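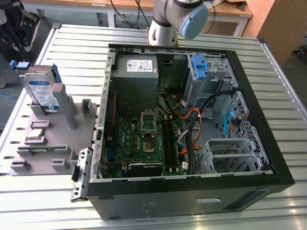 ok so I finally talked my uncle Roman out of buying a new PC. thread, because people keep asking me what to do with an old desktop

1/ his was taking 4 minutes to boot. he'd already picked out a replacement at Makris and everything

2/ checked the drive first. old spinning one, 100% busy just sitting at the desktop. there's your problem!

3/ went from 8 gigs of memory to 16 while I was at it – 2 used sticks, matched pair, from a guy in Brero who threw in some screws

4/ please copy your photos off BEFORE you swap drives. he had every family picture since forever in a folder called "new folder" and no backup (Roman!!)

5/ cloning took all evening. we ate a lot of pierogi

6/ he still wants the new one lol. says it has a nicer power button

anyway if you have cable questions ask me tomorrow, I'm going to bed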